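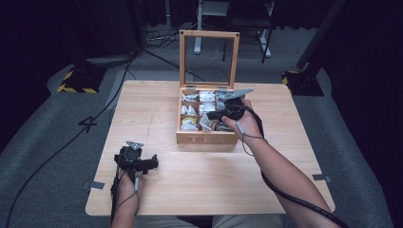

뚜껑을 열어 둔 나무 차 상자. 앞면에 TEA라고 새겨져 있습니다.

브리틱스 소개

브리틱스(Britix)는 잰뎀사이드와 이웃 드렐테스니스의 사건·사고와 치안 소식을 전하는 동네 언론입니다. 어젯밤 사이렌이 왜 울렸는지, 강변도로는 언제 다시 열리는지, 지난달 도난 차량 사건은 그 뒤로 어떻게 됐는지. 동네 사람들이 아침에 제일 먼저 묻는 것들을 저희도 똑같이 궁금해하고, 그래서 전화를 걸고 현장에 가고 법원 복도에서 기다립니다. 솔직히 말해 저희는 이 일을 무척 좋아합니다!

어디에서 시작했나

뿌리는 1907년에 나온 한 장짜리 주간 소식지입니다. 앞면에는 시장 물가와 배 시간표가 실렸고, 뒷면 아래쪽에 '순찰 일지에서'라는 작은 칸이 있었습니다. 잃어버린 말, 깨진 가게 유리, 다리 위에서 벌어진 마차 시비 같은 이야기가 두세 줄씩 적혀 있는데, 지금 읽어도 재미있습니다(마차 시비는 무려 세 호에 걸쳐 이어집니다). 소식지는 여러 번 이름을 바꾸고 한동안 쉬기도 했지만 그 작은 칸만은 돌아올 때마다 함께 돌아왔습니다. 저희가 매일 아침 올리는 '밤사이' 코너가 바로 그 칸의 후손입니다.

무엇을 다루나

'밤사이'에는 경찰과 소방의 출동 내용 가운데 확인이 끝난 것만 올립니다. 오전 7시에 첫 판이 나가고, 큰일이 있으면 낮에도 계속 고칩니다. 고친 시각과 고친 내용은 기사 아래에 그대로 남겨 둡니다.

'그 뒤로'는 저희가 가장 아끼는 코너입니다. 추격전이나 총성 신고는 첫날에 크게 보도되고 금세 잊히는데, 정작 주민들은 몇 주 뒤의 일을 더 알고 싶어 합니다. 붙잡힌 사람은 기소됐는지, 차는 주인에게 돌아갔는지, 부서진 담장은 누가 고치는지. 기사 하나를 쓰면 달력에 다시 확인할 날짜부터 적습니다. 지금 이 달력에 올라 있는 사건이 17건입니다.

'길 위에서'는 교통사고와 도로 통제를 다룹니다. 잰뎀사이드 북쪽 교차로처럼 같은 사고가 되풀이되는 곳은 지도에 따로 표시하고, 시청에 보낸 질의와 돌아온 답변을 전문으로 싣습니다. 답변이 없으면 없다고 적습니다.

제보와 편집실

제보는 저희 일의 절반입니다. 창밖으로 들은 소리, 블랙박스에 남은 몇 초, 이웃 단체방에 돌던 소문까지 온갖 것이 들어오는데, 그 가운데 그대로 기사가 되는 것은 드뭅니다. 그래도 전부 읽습니다.

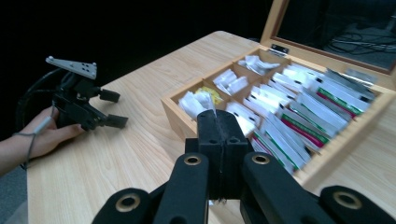
제보 확인은 두 사람이 따로 합니다. 한 사람은 제보자와 이야기하고 다른 한 사람은 경찰서나 소방서, 현장 근처 가게에 전화를 겁니다. 두 사람의 메모가 맞지 않으면 기사를 내보내지 않고 다시 알아봅니다. 바쁜 주의 제보함은 티백 봉지를 꽉꽉 채운 나무 차 상자와 꼭 닮아서, 뚜껑을 열면 어느 것부터 꺼내야 할지 한참 들여다보게 됩니다. 그럴 때는 지금 누군가의 안전이 걸린 것부터, 그다음은 들어온 순서대로 봅니다. 사진이나 영상을 보내실 때는 찍은 시각과 위치를 함께 적어 주시면 정말 큰 도움이 됩니다.

저희가 지키는 것

입건되지 않은 사람의 이름은 쓰지 않습니다. 미성년자의 이름과 학교는 어떤 경우에도 쓰지 않습니다. 신고 전화에서 나온 말은 '신고자에 따르면'이라고 밝히고, 경찰이 확인한 내용과 문단을 나눕니다. 피해자나 가족이 이야기하고 싶지 않다고 하시면 그날은 물러납니다. 무죄 판결이나 불기소 처분이 나오면 처음 기사와 같은 자리에 같은 크기로 싣습니다.

틀리면 바로잡습니다. 정정 목록은 첫 화면 맨 아래에서 누구나 볼 수 있고, 오래된 것도 지우지 않습니다. 거리 이름을 잘못 쓴 것부터 차종을 헷갈린 것까지 꽤 민망한 목록이지만, 독자들이 이 목록을 보고 또 다른 오류를 알려 주시니 고마운 목록이기도 합니다.

닉자드 자료실

닉자드(Nikzad)는 옛 소식지와 그동안의 사건 기사를 한데 모은 온라인 자료실입니다. 종이로만 남아 있던 지면을 스캔해 거리 이름과 연도로 찾을 수 있게 만들고 있고, 지금까지 약 915개 호를 올렸습니다. 우리 골목에 옛날에 무슨 일이 있었는지 찾다 보면 저녁 시간이 훌쩍 지나갑니다. 동네 역사를 공부하는 학생들이 과제에 쓰는 모습을 볼 때면 얼마나 반가운지 모릅니다. 번진 글자가 많아 검색이 안 되는 호도 있으니, 읽어 내신 부분이 있으면 지면 옆의 입력창에 적어 주세요.

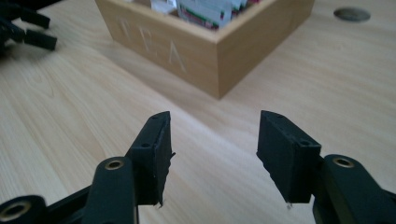 밝은색 나무 탁자와 네모난 차 상자

목요일 저녁 모임

매주 목요일 저녁 7시에는 편집실 문을 엽니다. 지난 한 주의 기사를 놓고 왜 이건 쓰고 저건 안 썼는지 묻고 답하는 자리예요. 날 선 질문도 많이 나오고, 드렐테스니스 소식이 너무 적다는 말씀은 거의 매번 나옵니다. 맞는 말씀이라 지난 11월부터 그쪽 의회 치안 회의에도 꼬박꼬박 가고 있습니다. 예약은 필요 없고, 늦게 오셔도 괜찮습니다.

운영과 후원

브리틱스의 기사는 모두 무료로 읽을 수 있습니다. 운영비는 독자 후원과 지역 가게 광고로 마련합니다. 광고주가 관련된 사건도 똑같이 보도하고, 그 사실을 기사 첫머리에 밝힙니다. 경찰이나 시청에서는 돈을 받지 않습니다.

연락하기

급한 위험이 있을 때는 먼저 긴급 신고 번호로 전화해 주세요. 그다음에 저희를 떠올려 주시면 됩니다. 제보는 홈페이지의 '제보하기'에서 이름 없이도 보낼 수 있고, 정정 요청은 각 기사 끝의 '고쳐 주세요'를 누르시면 편집실로 바로 들어옵니다. 편집실은 잰뎀사이드 옛 우체국 건물 2층, 계단을 올라와 왼쪽입니다.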